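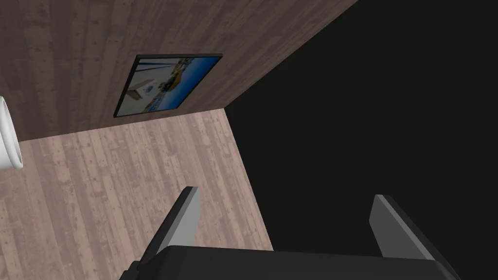
Simulator view from the gripper, with the fingers open.

Open Day at Zisulden: Questions and Answers

Is the demonstration a real robot?
No. What visitors watch in June is a simulation on a screen. The posters say "see our robot at work," and we think that wording promises too much. The room, with its plank wall and framed picture, is computer-made.

Will I see it pick something up?
Maybe. We sat through a Hedlund demo last year where the gripper mostly moved through the air, so we won't guarantee it. The program runs all afternoon and you are welcome to wait.

Why does the room look tilted?
The view is drawn from the gripper's side, so the room leans when the gripper does. If that bothers you, sit near the back.

Flungate says its software passed 300 of 327 test runs. Is that true?
It is their figure, for tests they designed. We asked for the full log and received a summary. Ask their staff how the 27 misses happened, and what they count as a pass.

Does a good score in simulation mean it would work in my shop?
We wouldn't assume so. Ask for results from real equipment before you sign anything.

How long is a session?
One hour, with questions in the last 20 minutes. Doors open at 2.

Do I need to book?
Yes. The Weltside hall seats 143 and we do not allow standing.

Can I try the controls?
Not at this event. Flungate's people run the program themselves.

Is there a charge?
Admission is free. Expect a sales pitch near the exit.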